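Kapitel 9
Verbindungen, die sich wieder lösen lassen

Lernziele: Sie unterscheiden lösbare, bedingt lösbare und nicht lösbare Verbindungen. Sie können für ein Alltagsgerät eine Demontagefolge aufstellen. Sie beurteilen, welchen Einfluss die Wahl einer Verbindung auf Reparatur und Verwertung hat.

Nehmen Sie einen Kugelschreiber in die Hand und zerlegen Sie ihn. Gewinde auf, Mine heraus, Feder heraus (Vorsicht, sie springt gern weg!), und schon liegt ein kleines Lehrstück der Konstruktionstechnik vor Ihnen. Jetzt setzen Sie ihn wieder zusammen. Wenn er schreibt wie vorher, haben Sie gerade eine lösbare Verbindung benutzt, und zwar so, wie sie gedacht war: ohne Schaden an den Teilen und beliebig oft wiederholbar.

Bisher ging es in diesem Buch fast immer um das Fügen. Wir haben in den Kapiteln zum Schweißen, Löten und Kleben gefragt, wie zwei Teile möglichst fest zusammenkommen, welche Kräfte eine Naht aufnimmt und was Temperatur und Alterung mit ihr anstellen. Nun drehen wir die Blickrichtung um, und ich verspreche Ihnen, dass das mindestens so spannend wird. Wer eine Verbindung entwirft, legt nämlich auch fest, was am anderen Ende der Nutzungsdauer passiert — ob ein Lager getauscht werden kann, ob ein Akku herauskommt, ob sich Kupfer und Kunststoff sauber trennen lassen.

Die drei Gruppen

Lösbar nennen wir eine Verbindung, die sich trennen lässt, ohne dass ein Fügeteil oder ein Verbindungselement zerstört wird. Schrauben, Stifte, Passfedern, Bajonettverschlüsse und die meisten Steckverbinder gehören dazu.

Bedingt lösbar ist eine Verbindung, wenn beim Trennen das Hilfselement verloren geht oder ein Teil leiden kann. Denken Sie an einen Presssitz, den man nur mit Abzieher und Wärme öffnet, oder an eine Lötstelle.

Nicht lösbar heißt, dass die Trennung mindestens ein Bauteil zerstört. Das gilt für Schweißnähte und für viele Klebungen mit Strukturklebstoff.

Die Grenzen sind fließend, und gerade Schnappverbindungen machen einem die Einordnung schwer. Der Haken an einer Batteriefachklappe ist für viele Öffnungen gebaut. Derselbe Haken mit einer steileren Rückflanke hält das Gehäuse eines Ladegeräts so fest, dass er beim Öffnen abbricht. Ein paar Grad Flankenwinkel entscheiden darüber, zu welcher Gruppe er gehört! In Abschnitt 9.3 rechnen wir das an einem Biegebalken durch.

Ein Beispiel, das uns begleitet

Durch das ganze Kapitel zieht sich die Tischlüfterbaureihe Skevau der Firma Tarkinex. Die erste Ausführung hatte ein verklebtes Motorgehäuse. Für die zweite wurde das Gehäuse mit 11 Schrauben in 3 verschiedenen Größen geschlossen, was zwar lösbar war, in der Werkstatt aber niemandem Freude machte: Schraubendreher wechseln, Schrauben sortieren, beim Zusammenbau prompt die falsche Länge erwischen. Die dritte Ausführung kommt mit einer einzigen Schraubengröße und zwei Rasthaken aus. Sie finden alle Zeichnungen im Anhang, und es lohnt sich sehr, sie nebeneinanderzulegen.

An diesem Lüfter üben wir auch die Demontagefolge. Sie wird als gerichteter Graph gezeichnet, bei dem jeder Pfeil von einem Teil zu einem anderen führt, das erst danach zugänglich ist. Lange Ketten in diesem Graphen bedeuten lange Arbeitswege. Ein Verschleißteil am Ende einer solchen Kette ist schlecht platziert, auch wenn jede einzelne Verbindung vorbildlich lösbar ist.

Steckplatz, Riegel, Bügel

Besonders viele Verbindungsarten auf kleinem Raum bietet der Desktop-Rechner. Nach dem Abnehmen der Seitenwand kommt man an Netzteil, Hauptplatine und Laufwerkskäfig heran. Speichermodule und Erweiterungskarten werden gesteckt, der Prozessor liegt unter einem schwenkbaren Metallbügel, Laufwerke hält oft ein Riegel. Auf der Platine selbst ist dagegen fast alles gelötet — lösbar und bedingt lösbar liegen dort wenige Millimeter auseinander.
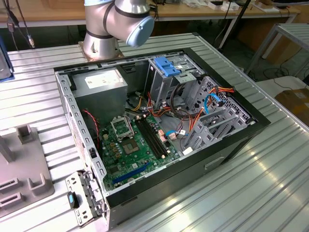

Offenes Gehäuse mit aufgeklapptem Bügel am leeren Prozessorsockel 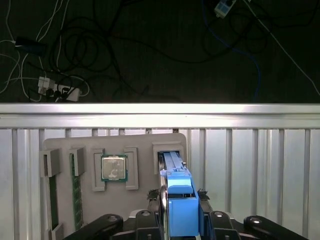 Cornel Ghiță wandte nach der Lektüre der ersten Fassung dieses Kapitels ein, die Einteilung in drei Gruppen verführe dazu, das Werkzeug zu vergessen. Eine Schraube mit ungewöhnlichem Antrieb sei auf dem Papier lösbar, am Küchentisch aber so gut wie verschweißt, und man solle deshalb bei jeder Verbindung dazuschreiben, womit sie geöffnet werde. Den Vorschlag haben wir gern übernommen. In allen Tabellen ab Abschnitt 9.2 gibt es nun eine Spalte »Werkzeug«, und auch in Ihren eigenen Demontageplänen sollte sie stehen.

Aufgabe zum Einstieg

Suchen Sie zu Hause ein defektes Gerät ohne Netzanschluss, dessen Batterien Sie vorher entnommen haben. Notieren Sie jede Verbindung in der Reihenfolge, in der Sie sie öffnen, ordnen Sie sie einer Gruppe zu und halten Sie fest, welches Werkzeug Sie gebraucht haben. Bewahren Sie die Liste auf, sie wird in Abschnitt 9.4 zum Graphen.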